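Handout 4 – Ledgers, blocks and who gets to write them

Module: Money and Payment Systems. Tutor: Nisreen Zoubi. Please read before the seminar and bring your answers to the short tasks on paper.

## Where we got to

Last time we looked at how a bank keeps a record of who has what. When you pay someone, no coins move. The bank lowers one number and raises another. If the two people use different banks, the banks settle up between themselves later. All of it depends on each bank keeping its own books properly and on somebody being able to check them.

This handout deals with a shared ledger, where many computers hold the same record and there is no single bookkeeper. We will use a small made-up currency, the Mesden, so that we don't get distracted by prices.

## 1. What a wallet holds

The word "wallet" is misleading. A wallet holds no coins. It holds keys, which come in pairs:

- a **private key**, which is a very large secret number
- a **public key**, which is worked out from the private key and can be shown to anyone

An address is usually a shortened form of the public key. To spend from an address you sign a message with the private key. Anyone with the public key can check the signature, but they can't work backwards to the private key in any useful amount of time.

If you lose the private key, the ledger still shows the balance and you can't spend it. If someone copies the key, they can spend it as easily as you can, and the ledger can't tell the two of you apart.

## 2. A worked payment

Two ways of keeping the record are in common use. One keeps a running balance for each account, like a bank statement. The other keeps a list of unspent amounts, and each payment uses up whole entries and makes new ones. We will use the second, as students find it harder.

Anex has one unspent entry worth 100 Mesden. It wants to pay 84 to Leltanura.

| | Entry | Amount |
|---|---|---|
| Used up | Anex, old entry | 100 |
| Created | Leltanura | 84 |
| Created | Anex (change) | 10 |
| Left over | Fee | 6 |

The old entry is gone for good. You can't take a slice from it and leave the rest where it was. The fee isn't written down as a payment to anyone. It is the gap between what goes in and what comes out, and whoever adds the block may claim it.

A common mistake is to forget the change entry. If Anex had left it out, the fee would have been 16. The network would have accepted that, as the rules only say that you may not pay out more than you put in.

## 3. Blocks and order

Payments are grouped into blocks. Each block carries a fingerprint (a *hash*) of the one before it. Change a payment in an old block and its fingerprint changes, so the next block no longer matches, and neither does anything after it.

This makes tampering easy to spot. It doesn't settle which version of the record is the right one if two are on offer. For that the network needs a rule about who may add the next block.

**Proof of work.** Computers race to find a number that gives the block a fingerprint below a set target. The only known method is to keep guessing. Under the usual rule, computers follow the valid chain with the most work behind it.

**Proof of stake.** Holders of the currency lock some of it up and are chosen to propose or approve blocks. In many designs, those who break the rules can lose part of what they locked up.

Both make cheating costly. In the first the cost is paid outside the system, mostly in equipment and electricity. In the second it is paid in the currency itself. We will come back to this in December with the session on energy.

## 4. Confirmations

A payment in the newest block has one confirmation. Each block added on top gives it one more. A seller of cheap goods might hand them over after one, or none. A seller of something expensive should wait longer.

Suppose Mulligan sells goods for 40 Mesden and sends them out before the payment is in any block. The buyer could sign a second payment using the same entry, this time back to an address of their own, with a higher fee. Only one of the two can be accepted. If it is the second, Mulligan has been paid nothing. This is called a *double spend*.

## 5. Tasks

1. Redraw the table in section 2 for a payment of 40 Mesden with a fee of 10. What is the change?
2. Anex's old entry is used in two payments sent at the same moment. What should a computer on the network do with the second one it hears about?
3. Write down two things a bank can do after a mistaken payment that a shared ledger can't do without wide agreement – and say who would have to agree.

## Reading

Course reader, the chapter on settlement, and the short paper by Sylvain Pichon on transaction fees. You can skip his appendix. Seminar 5 covers goods as a store of value, so look over the list of terms at the back of the reader first.
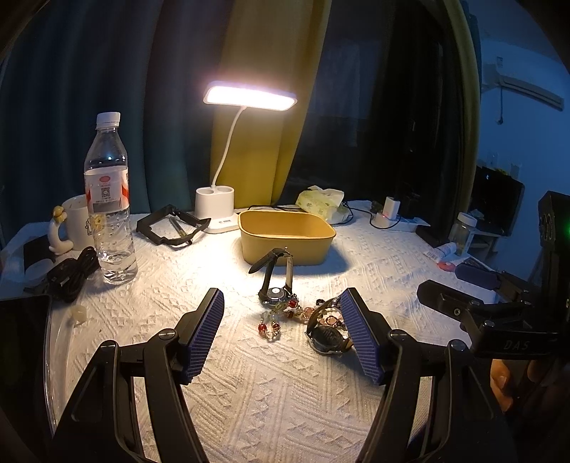

*Fig. 1. Wristwatches and a beaded bracelet.*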